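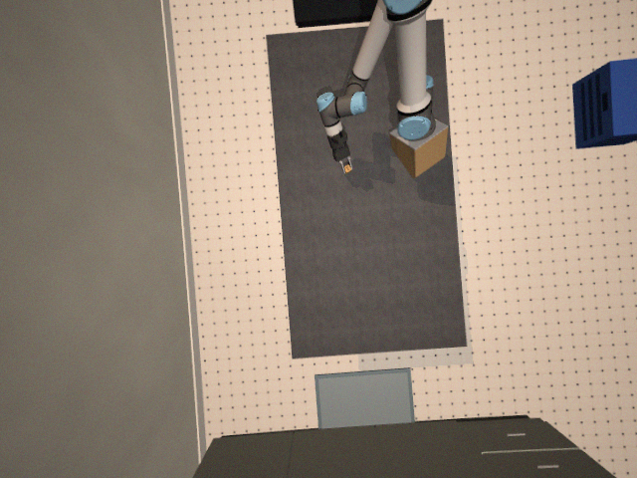
tarn_hollow
Before anyone quotes the headline number, what was the split? If the training and test episodes share the same 70 object poses, then the Vemari result only shows that the policy has learnt the poses. I can't find the answer in the write-up.

kestrel9
They don't share poses. The 70 are held out and used for testing only. Training is 2000 simulated episodes with the start pose drawn fresh each time. It's in the config file and should have been in the text, agreed.

tarn_hollow
Fine. And lighting?

kestrel9
Light direction and strength are drawn per episode, so the arm's shadow falls differently on the mat. Mat texture is fixed. Camera pose is fixed within an episode and jittered between episodes.

ostler
My problem is with the grasp test itself. The Mockus scorer calls a grasp good if both fingers report contact and the object rises. With an object as small as the orange one, the contact solver does half the work for you. Put the same object on a real bench and a closing error of a millimetre or two will push it out of the fingers. I'd want to see the rate again with the friction value turned down.

kestrel9
We did a friction sweep. Success falls as friction falls, no surprise there, but the ranking of the three methods stays the same down to the lowest setting. The ranking is what we claim. The absolute rate I wouldn't defend.

ostler
Then the abstract needs changing. It gives the absolute rate first and the ranking second.

kestrel9
Noted. That will go into the June revision.

b_quill
I reran the baseline from the Lelstead repo last night with the default seeds. Of the 2000 training episodes, 317 were thrown out by the filter, and 205 of those were dropped for joint limits, the rest for timeouts. Does the filter run before or after the pose draw? If before, there's a hole in the pose distribution close to the base, where the elbow has to fold up tight.

kestrel9
After. A rejected episode is not redrawn, so yes, there is a hole. It's on the near side of the mat, next to the pedestal. The test poses avoid that strip as well.

tarn_hollow
So the held-out set was chosen to miss the region where training data is thin. That's a bigger issue than the friction.

kestrel9
It was chosen for reachability – the arm can't get a vertical approach there without the wrist passing too close to the base link. Same limits for every method.

tarn_hollow
Same limits, but a method that can tilt the gripper would gain from having that strip in the test. You've removed the one place where the approach angle matters most.

b_quill
I agree with tarn_hollow on this. The gripper doesn't need to come in vertical. The Firska planner is happy with a tilt, and it's the one that comes out worst in your table.

ostler
I don't think it changes the order. Firska loses on timeouts in my runs, well away from the base.

b_quill
Which version?

ostler
The one tagged 4/13/20. Default timeout, no warm start.

b_quill
Warm start is on by default in the later tag. Worth checking before you blame the planner.

kestrel9
I'll add the near strip as a separate test set and report it on its own line, with tilt allowed for all three. The existing table stays as it is so that older runs can still be compared. Seeds and rejected episodes will be in the same folder.

tarn_hollow
Please log the approach angle per grasp too. The scorer has the field, it's just never written out.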